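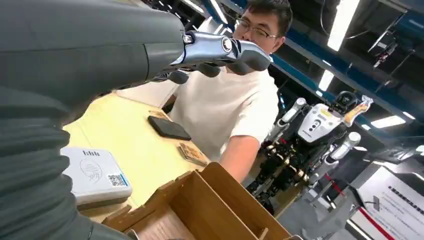

Jamie Sedgwick
Feb 27, 2024

Gallholm & District Forum > Transport > 370 bus to Tamdale, changes from August

I've had a reply from Kovalchuk Coaches and they say I can share it, so I'm starting a new topic. The old one has got long and half of it is about the car park.

The main points as I understand them:

The 370 stays, but it will no longer go through Arkach. It will stay on the main road and stop at the Arkach turn. The journey from Gallholm to Tamdale goes down to 33 minutes.

The last bus back from Tamdale will be an hour earlier than now.

There will be 3 extra journeys in the middle of the day.

Return tickets can still be bought from the driver. They say there are no plans to stop taking cash.

They gave two reasons for missing out Arkach. One is the bend by the chapel, where drivers have been held up by parked cars. The other is that connections at Tamdale station are being missed too often. They say the detour is the part of the route where most of the time gets lost.

The change isn't final. They are taking comments by post or through the form on their site. I'd like to send something from the forum as well, if we can agree on what we want. I use the bus for work and my own view is that the earlier last bus is the worst part of it, but I know people in Arkach will see it differently.

Reply from muddyboots
Thanks for getting this out of them. I asked in the autumn and got a standard letter.

I'm in Arkach. From my door to the turn is a long walk uphill with no pavement for most of it and no lights for any of it. There is no shelter at the turn either, just a pole in the verge. In summer I could manage. In January with shopping I could not, and I'm one of the fitter ones up here.

They can call it keeping the service if they like. For this village it's the end of it.

Reply from TamdaleTom
I have sympathy, but I'm going to put the other side. I get on at Gallholm and I've missed the train at Tamdale more times than I can remember. When that happens I wait for the next one and get to work late. I had to change my hours last year on account of it.

Most mornings the bus goes into Arkach, turns round at the green and comes out with the same people on it. I don't say that to be rude about anyone. It's what I see from my seat.

If missing the village means the bus reliably meets the train, more people will use it, and then it's safer for all of us in the long run.

Reply from muddyboots
You see what happens on the early bus. There aren't many people in Arkach going to work at that time. Come on the ten o'clock and it's a different story. People go in for the doctor, the chemist and the bank on the days it opens.

Reply from p_harker
This is what I was going to say. Why does it have to be all or nothing? Leave the village out on the early run and the two after work, when people need the train, and go in during the day. There are to be extra journeys in the middle of the day anyway. Nobody on those is running for a connection.

My mother's bus does this where she lives. There's a letter next to the times on the timetable and a note at the bottom saying which ones go round by the village. It took her a week or so to get used to it.

Reply from TamdaleTom
I could live with that.

Reply from Lindy
I'd be against it. Timetables with letters and notes are how people end up stood at the wrong stop. My husband doesn't see well and he learns his buses by heart. At the moment it's the same minutes past the hour all day and he can manage on his own. If some go one way and some go another he will stop going out by himself.

I'd prefer they sorted the parking by the chapel. That's what causes the delay, going by what Jamie has posted. Put double yellow lines on the bend and the bus gets through.

Reply from muddyboots
Agree about the bend. The people who park there mostly aren't from the village. They leave cars there and walk up to the reservoir.

Reply from oldsignalman
I drove buses before I retired, though not for Kovalchuk. I'll say a few things from that side.

Yellow lines are for the council, not the operator, and it takes a long time. There has to be a notice, people can object, and then somebody has to go and paint them. Don't expect that before August. It's still worth asking for now.

A driver who is held up on a bend can't do much. You can't reverse a bus on your own with people about. You sit and sound the horn and hope the owner comes out. If that happens once in a week the manager hears about it, and if it happens every week he'll take the road off the route. I would have done the same in his place.

On the split timetable, it's common and it works, but Lindy is right that it confuses people. The best ones I drove had a clean break. Everything before a certain time went one way and everything after went the other, until the evening. No mixing.

Reply from p_harker
That sounds better than what I said. So for instance, main road only up to nine, through Arkach from nine until the middle of the afternoon, then main road again?

Reply from oldsignalman
Yes, along those lines. And get the number changed for one of them if you can. 370 for the main road and 370A for the village, shown on the front. Then people don't have to read a note at the bottom of anything.

Reply from Lindy
He can't read the front of a bus until it's on top of him, but he could ask the driver "is this the A?" which is simpler than asking where it goes. I'm less against it than I was.

What about schoolchildren? If it's main road only in the middle of the afternoon they'll be dropped at the turn.

Reply from muddyboots
There's a school minibus for the younger ones. The older ones at Tamdale come home on the 370 and there are several of them. In December it's dark when they get off. I would not want mine walking up that road. 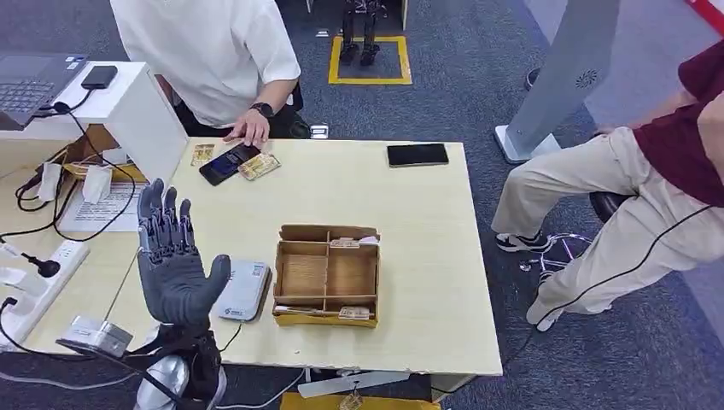 Jamie Sedgwick

Thanks everyone, this is more useful than I expected. I've been through the replies at lunch and I'll try to pull them together.

Things people seem to agree on:

The bend by the chapel needs sorting, whatever else happens. I'll write to the council separately about that.

Arkach should keep a bus through the village in the daytime.

The first journeys need to meet the train.

Things we don't agree on, or haven't settled:

Whether a split timetable is too confusing. A different number would help with that.

What happens with the bus the older children come home on. My suggestion is that this one goes through the village as well, so the village buses carry on until after school and the main road ones start again after that. By then the people coming off the later trains are going home and it matters less if they are a few minutes behind.

I'd also like to come back to the last bus, as it hasn't had much attention. At the moment you can finish work in Tamdale at a normal time, get something to eat, and still come home. With the change you would have to go more or less straight to the stop. Anyone on a late shift at the hospital or in a shop has no bus at all. I'd like us to ask for the last one to be kept as it is, even if it means giving up one of the extra daytime ones.

Reply from TamdaleTom
Yes to keeping the last bus. I'd swap two of the daytime ones for it.

Reply from muddyboots
I wouldn't. We've just got done saying the daytime is when Arkach uses it. Swap one if you must.

Reply from quarrybank
I don't post much but I read this. I think you are all being too polite. There was a petition with 2,000 names when they took off the evening buses to the coast and it did get one of them back. A list of reasonable suggestions will go in a drawer. A petition gets in the paper.

Reply from oldsignalman
That petition went on for a year, and the bus it got back ran for one summer. I'd send the suggestions first. Operators do read them when they're specific about times, as it saves them doing the work. You can always have the petition after.

Reply from quarrybank
And by then the new timetable is printed and they say it's too late. I've got forms from last time and I'm going to ask the shop in Gallholm if I can leave some on the counter. Not stopping anyone else doing it their way.

Reply from Jamie Sedgwick
I don't mind there being both, as long as they ask for the same things. Could you hold off wording it until I've posted a draft letter? It would be awkward if the petition said keep every bus through Arkach and the letter said something else.

Reply from quarrybank
Fair enough. Don't take too long over it.

Reply from Lindy
Please put in something about a shelter at the turn. Even if they only send a few buses that way, people will have to wait there. And a proper place to stand, off the road.

Reply from p_harker
Shelter will be the council again. Same letter as the yellow lines, perhaps.

Does anyone know if the passes will be valid on the early bus? At the moment my neighbour gets charged before half past nine and has to let two go by.

Reply from oldsignalman
That's set for the whole county and Kovalchuk can't change it on their own. Worth mentioning to the council but it won't be part of this.

Reply from Jamie Sedgwick
Shelter and yellow lines both going in the council letter. I'll put the draft of the other one up here tomorrow evening. If anybody from Arkach can send me the times they use most, please message me or put them below. The journeys after ten are the ones I know least about.

Reply from muddyboots
Ten past ten in, ten past one back for me. I'll ask along the lane and send you the rest.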